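Breteck Ludon Phonetic Keyboard

Breteck > Input devices > Ludon

Full-size wired keyboard for phonetic transcription
61 keys, USB, fixed cable
Status: in production

The Ludon is a keyboard for people who type phonetic symbols for most of the working day: transcribers, dictionary editors and speech and language departments. It sends standard Unicode characters and needs no special font beyond one that already contains the International Phonetic Alphabet.
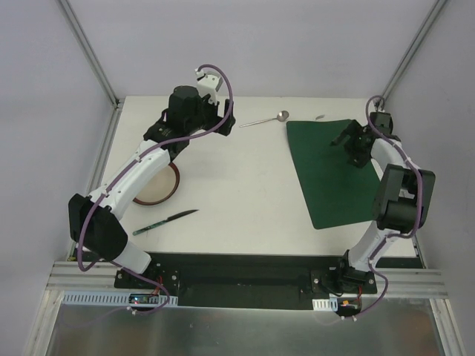
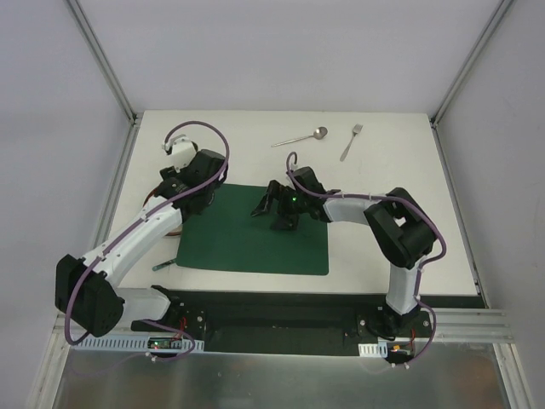
Does the Ludon need its own software to type phonetic symbols?

Only for changing the layout. The symbol tables are stored in the keyboard, and a new unit types the full alphabet as soon as it is plugged in and the host input method has been set. The Osora layout editor is used to move symbols, add sequences or save a layout as a file.

Layers

The keyboard has 7 layers. The first is an ordinary British layout, so the Ludon can stay connected for email and general writing. The next three hold consonants, vowels and diacritics. The fifth holds tone letters and marks of stress and length. The last two are empty on delivery and are meant for local use, such as an older house notation or the symbols of a particular dictionary.

Layers are reached by holding or tapping the two keys either side of the space bar. Holding gives one character from the layer and returns to the base layout on release. Tapping locks the layer until the key is tapped again. The active layer is shown by a small indicator above the top row.

Diacritics

Diacritics are typed after the base letter, in the order in which Unicode stores them. Where a single precomposed character exists, the keyboard can send either that or the separate characters. The setting is made once per layout. Departments that share files should agree on one form, as a search for one will not always find the other — this depends on the search software.

Sequences

A sequence is a string of characters assigned to one key. The memory holds up to 400 sequences across all layers. A single sequence can be 80 characters long, including spaces and line breaks. Typical uses are speaker labels, pause marks and the bracket pairs used for broad and narrow transcription.

Keycaps

Base legends are printed on the top face and the consonant and vowel legends on the front face. Diacritics are not printed. A card showing all the filled layers is supplied with the keyboard, and a printable version can be exported from Osora once a layout has been changed.

Blank keycaps are available separately as the Holst set, which fits the Ludon only.

Specification

Keys: 61
Layers: 7, of which two are empty on delivery
Sequence memory: up to 400 entries
Maximum sequence length: 80 characters
Connection: USB, fixed cable
Character output: Unicode, composed or decomposed
Base layout: British English
Layout file: plain text, editable without Osora

Limitations

Some older remote desktop programs pass on key codes and drop Unicode input. In these cases the Ludon works as an ordinary keyboard and the symbol layers produce nothing. Layout files from the earlier Breteck keypad can be opened, but tone letters have to be assigned again by hand.

The keyboard does not check transcription. It will send any diacritic after any letter, including combinations that have no phonetic meaning.

In the box

Ludon keyboard, layer card, keycap puller, printed quick guide. Osora is supplied as a download with no licence key.

Ordering

Orders are accepted from individuals and institutions. For classroom orders, a layout file can be sent with the purchase order and will be loaded on every unit before dispatch. Custom keycap printing is quoted separately — please attach the layout file and state which legends are to appear on the front face.

Related items: Holst blank keycap set, spare layer card, Osora layout editor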